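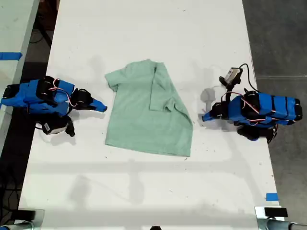
How long does it take for a plain cotton T-shirt to go from yarn to the shipping box?

At the Elarness mill it takes 5 weeks, and most of that time the fabric is waiting for the next department.

I learned this on the open day of the mill, 15 Apr 2021, where I went with my former colleague Lanying Tian. We both worked in garment export when we were younger, but we sat in an office and knew the fabrics only as small squares glued on paper. So we were curious to see the other side. The bus from Arkell station leaves once per hour and stops directly at the gate. If you miss it, the walk is uphill and there is no sidewalk for the last part.

At the gate they checked our names, gave us ear plugs and asked us to tie back long hair. Our guide was Dehua Dai, the head of the knitting department. He speaks softly, and in a mill this is a problem. He solved it by explaining everything in the corridor before each door, and inside he only pointed with his hand.

The first hall was the yarn store. It is kept a little humid, because dry cotton yarn breaks more easily. The cones stand on pallets with a paper label showing the lot number, and two lots must never be mixed in one roll. Lanying asked what happens if they are mixed anyway. Mr. Dai said that you see nothing at all until the dyeing, and then you see stripes, and then somebody has to call the customer.

After this came the knitting hall, the part I liked the most. The machines are round and knit the fabric as a long tube, which comes down slowly in the middle and is rolled up at the bottom. I had expected something more noisy, like weaving looms in old movies, but it is more a steady hum. A full roll weighs more than I could lift. Each roll is inspected over a lighted glass, and the holes and thick places are marked with a small sticker at the edge.

The dye house we could see only through a window — it was too hot and too wet for visitors, they said. On the wall of the corridor hung swatches of the light colors from the spring order. I always thought that dark colors must be the difficult ones. For this mill it is the opposite: in a pale green or a pale pink every small spot of oil is visible, so before a light color the vessels must be cleaned completely. This cleaning takes half a shift. In March they had dyed only light colors for that reason, one after another, and put all the navy and black at the end.

We had lunch in the canteen, noodles with vegetables or a cheese sandwich, free for visitors. The coffee was not good.

In the afternoon we saw cutting and sewing. The fabric is first laid out and left to rest overnight so that it can shrink back, then it is cut in layers of 100. The collar is the slowest operation. The rib is sewn into a ring, stretched a little and joined to the neck, and if it is stretched unevenly the shirt will look tired after the first wash. One line makes 800 shirts in a day. A lady from the line let Lanying try a side seam on some waste fabric. It came out quite straight, and she has mentioned it to me several times since then.

The last stop was a small laboratory where shirts are washed and measured again. They allow the length to change a little, but the side seams may not twist toward the front. I went home and checked my own shirts, and almost all of them twist.

There is a factory shop next to the exit, which takes cards only. I bought two plain shirts from the Eveck line and a bag of offcuts for cleaning my bicycle. The Cai line, made from heavier cotton, was sold out in my size.

For those who want to go: registration is by e-mail and the groups are small, so write early. Wear closed shoes, they do not let you in with sandals. The stairs to the sewing floor are steep, but there is a freight elevator if you ask at the gate. The last bus back to Arkell was full and we had to stand.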